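方形煎锅

方形煎锅,又称方煎锅、矩形平底锅,是锅底轮廓为正方形或长方形的浅壁煎制炊具。长方形且锅壁较低的一类多用于制作卷层蛋制品,中文常称玉子烧锅或厚蛋烧锅。方形煎锅与圆形平底锅同属煎炸类炊具,在锅角处理、锅底导热和与炉面的匹配上另有要求。
家用产品多为单柄,锅体以铝合金、铁、不锈钢或铜制成,内壁可带不粘涂层。适用热源包括燃气灶、电陶炉和电磁炉,其中电磁炉对锅底材料有专门限制,参见“与电磁炉的配合”。

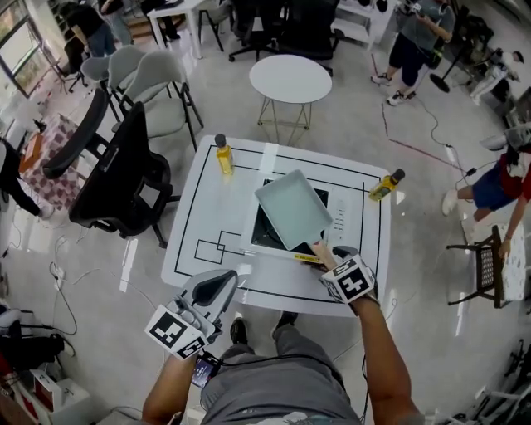

电磁炉上的浅色长方形煎锅,桌面上另有瓶装油

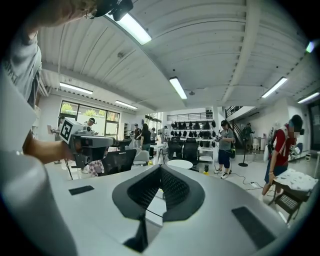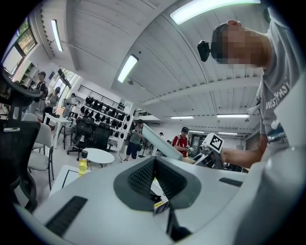

名称与范围

“方形煎锅”一词在日常用语中包括正方形和长方形两种。商品目录里有时把两者分列,正方形者归入“方煎锅”或“牛排锅”,长方形者归入“蛋卷锅”。锅底带凸起条纹的方形烤锅(俗称条纹煎锅)用途以烙纹为主,受热方式与平底产品不同,本条目只在比较时提及。无柄的方形烤盘、铁板烧用平板以及带加热元件的电煎盘不属于方形煎锅。
长方形产品依长短边比例又可再分。长边与手柄方向一致的为纵长型,蛋皮沿手柄方向卷动,每层卷数较多;长边与手柄垂直的为横宽型,成品较长而卷数较少。两边接近相等的称为方型,翻动空间较大,较多用于专业厨房。

结构

锅底
平底,要求冷态时中央略向内凹或保持平直,受热后不得向外鼓出。外鼓的锅底放在平面炉具上会旋转或晃动,油也会流向四边。铝合金锅底受热膨胀明显,薄底产品更容易变形。Schwerdtfeger出品的长方形煎锅采用铝合金锅体与不锈钢复合底,基体厚度标称为2毫米,复合底四角留有圆弧,用以减小角部应力。

锅壁与锅角
锅壁有直立和外倾两种。直立锅壁可给卷层食品提供清晰的侧面,蛋卷推至一端后能贴壁定形;外倾锅壁便于铲具伸入,也便于整块滑出。许多产品将两者结合,靠手柄和两侧的锅壁较陡,远端锅壁外倾。
四角为方形煎锅特有的部位。内角半径过小时,涂层喷涂不易均匀,使用后容易积存焦化油脂;半径过大则角部的蛋液变薄,卷起后两端不齐。冲压成形的锅体在角部有减薄现象,压铸锅体则可在角部保持与锅底相同或更大的厚度。

手柄
手柄一般固定于短边(纵长型)或长边(横宽型)的中央,以铆钉、螺钉或点焊连接。材料有木材、酚醛塑料、不锈钢和硅胶包覆件。手柄与锅体之间常设金属隔热颈。手柄的仰角影响抬锅翻卷的动作:仰角小者便于收纳,仰角大者在抬起锅体时腕部转动较少。部分产品的手柄可拆卸,拆下后锅体能够叠放。
锅与手柄的重量分布亦需考虑。锅体轻而手柄重时,空锅在炉面上可能向手柄一侧翻倒,小尺寸产品尤为常见。

锅嘴与锅盖
少数产品在侧壁设有倒油口。方形锅盖不如圆形锅盖通用,多数方形煎锅不附盖。需要焖制时使用平板式木盖或耐热玻璃盖,木盖同时可作翻转蛋块时的承托。

材料

铝合金
密度低,导热快,成本不高,是涂层方形煎锅最常用的基体。铝本身不适于普通电磁炉加热,须在底部压合或嵌入导磁不锈钢片。

铁与碳钢
可承受较高温度,无涂层产品需要开锅并保持油膜。四角的锈蚀往往早于锅底中央,清洗后须立即烘干。熟铁产品多为一次冲压,铸铁产品较重,不宜用于需要频繁抬锅的卷制操作。

铜
导热性能好,锅底各处温差小,传统卷蛋用锅常为铜质内壁镀锡。锡的熔点较低,空锅干烧会使镀层熔化或起皱,须定期重新镀锡。单纯的铜锅不适用于普通电磁炉。

不锈钢
耐腐蚀,导热较差,一般做成夹铝的多层结构。无涂层不锈钢方锅用于蛋类时易粘附,对预热和用油的要求较高。

涂层

不粘涂层以氟树脂类和陶瓷类(溶胶—凝胶法)为主。氟树脂涂层的防粘性能稳定,忌高温空烧;陶瓷涂层可做成浅色,表面硬度较高,防粘性能随使用次数下降较快。浅色内壁便于观察黄油和食物的上色程度,但油脂聚合后形成的黄褐色斑痕也较明显。
外壁涂层主要起装饰和防污作用。外壁颜色与锅的加热性能没有直接关系,在明火炉具上使用时,浅色外壁的下缘容易变色。
涂层的磨损以锅角和卷动方向上的中线最快。Anneliese Rothe在Anonora试验厨房的记录中比较了同一批长方形煎锅在每周使用一次的条件下经过52周后的状态,角部首先出现粘附,锅底中央仍可正常脱模。该记录把原因归于铲尖反复刮擦及清洗时角部残留,建议改用宽度略小于锅内短边的硅胶铲。

与电磁炉的配合

电磁炉通过线圈产生的交变磁场在锅底感应出涡流,锅底自身发热。多数电磁炉线圈为圆形,发热区呈环状,方形锅底与其形状不一致,由此产生两个常见问题。
第一是角部温度偏低。长方形锅底的短边若小于线圈外径,长边两端又伸出线圈之外,则发热集中于中段。导热好的锅体可以部分补偿,预热时间也应相应延长。以小功率预热再逐步升高,比直接使用大功率更为均匀,薄底锅直接大功率加热还可能变形。
第二是锅具识别。电磁炉通常设有最小锅底尺寸,窄长的锅底覆盖面积不足时,炉具可能报警或停止输出。锅底导磁片的面积常小于锅底外廓,判断时应以导磁片为准。将磁铁吸在锅底,可粗略检查材料是否导磁,但不能据此判断覆盖面积是否足够。
锅体应居于加热区中心。加热区旁设有触摸控制键的炉具,应避免将锅角搁在按键上,滴落的油和水也会造成误触或锁定。抬锅翻卷时锅底离开炉面,部分炉具会中断加热,放回后自动恢复;若离开时间较长则会关机。习惯于燃气灶操作者改用电磁炉时,往往需要减小抬锅高度,或改以铲具在锅内推卷。
安装在桌面上的嵌入式炉具与桌面接近齐平,锅体移动较方便。桌面开孔及炉具下方的通风应符合炉具说明书。油瓶、包装纸和塑料制品不应放在加热区上,亦不宜紧靠刚离火的锅体。

规格

方形煎锅以锅口内侧或外侧的长、宽标注,各厂做法不一,选配锅盖时应核对标注位置。锅深多不另行标注。Gallholm出版的炊具手册主张同时给出锅口和锅底两组尺寸,由编者Gunther Oltmanns整理的对照表按锅底尺寸排列,便于与炉具加热区比较。
家用纵长型多按所用鸡蛋数量推荐,小号对应2枚鸡蛋。蛋量超过锅体所适合的范围时,每层偏厚,内层不易凝固;蛋量过少则蛋皮难以铺满四角。

使用

预热与用油
不粘方锅先抹薄油再以小火至中火预热。滴入少量蛋液,若立即凝固而不迅速变褐,温度即属合适。油不宜直接从瓶口倒入后任其流动,四角容易积油而中央缺油。常用办法是将油倒入小碟,以折叠的厨房纸或棉布蘸取,先擦四角和锅壁,再擦锅底。每卷完一层后重复擦油一次,并把已成形的蛋卷略微移开,擦到其下方。
可用大豆油、菜籽油、玉米油等烟点较高、气味较淡的植物油。未精炼的油和黄油容易在涂层上留下焦痕。喷雾油中的乳化成分会在角部形成黏性残膜,不少厂商建议不用。

卷层
蛋液搅匀过滤后分次倒入。首层在表面尚未完全凝固时由远端向手柄端卷起,再推回远端;倒入下一层时抬起蛋卷,使蛋液流到底下并与首层相连。亦有由手柄端向远端卷的做法,两者成品差别不大。气泡应在凝固之前刺破。含糖的蛋液上色较快,须降低火力。
最后一层卷好后,将蛋卷靠在锅壁上逐面轻压定形。趁热移至竹帘或纸巾上包卷静置,断面更为紧实。

其他用途
方形煎锅可用于煎吐司、春卷、豆腐块、培根及条状鱼块。方形或长条形食材在锅中排列时空隙较小。薄饼和煎饺一般仍用圆形平底锅,圆锅更便于转动和使蛋糊自然摊开。长方形小锅不适合大量液体烹调,也不应作油炸使用:锅壁低,倾斜时热油容易从角部溢出。

清洁与保养

用后待锅体自然降温,再以温水和软海绵清洗。高温锅体直接冲冷水会引起锅底翘曲,复合底还可能因两种金属收缩不同而松脱。角部以软毛刷沿弧面刷洗。钢丝球和研磨粉不能用于涂层表面。
Zeduro的保养说明将可拆手柄与锅体分开处理,手柄不得浸泡,可在最高100摄氏度的环境中短时放置,锅体拆下手柄后方可进烤箱。不同型号的规定不能互相套用。
新锅内壁或手柄根部有时带有纸质或塑料标签,首次加热前应全部揭除,残胶可用食用油软化后擦净。铁锅洗净后以小火烘干并薄涂一层油,长期不用时以纸包裹,置于干燥处。叠放涂层锅时,中间应垫软布或纸。
出现下列情况时宜停止使用:涂层大面积起泡或剥落,锅底外鼓致使锅体在平面上转动,手柄铆钉松动且无法紧固,复合底边缘开裂。

与圆形平底锅的比较

在锅口宽度相同时,正方形锅底的面积大于圆形,放置方形食材的数量也较多。圆形锅体应力分布均匀,较不易变形,与圆形炉头及线圈的匹配也较好。Ottmar Lenz认为,方形锅的优势限于成形,对于不要求形状的煎制,圆锅在受热均匀性和清洗方面更便利。Sieglinde Thiele则指出,小型厨房中方锅便于靠边收纳,且锅角可作倾倒口使用,但倾倒时须注意锅体重心偏向一侧。

参考文献

Oltmanns, G.(编):《煎制炊具手册》,Gallholm。
Rothe, A.:《长方形煎锅涂层磨损记录》,Anonora试验厨房。
Lenz, O.:《圆底与方底:家用煎锅的受热比较》,载《煎制炊具手册》。
Thiele, S.:《小厨房的炊具收纳》,Gallholm。
Ruppert, J.:《感应加热与非圆形锅底》,Schwerdtfeger技术资料,二月版。

参见

平底锅;玉子烧;电磁炉;不粘涂层;铁板烧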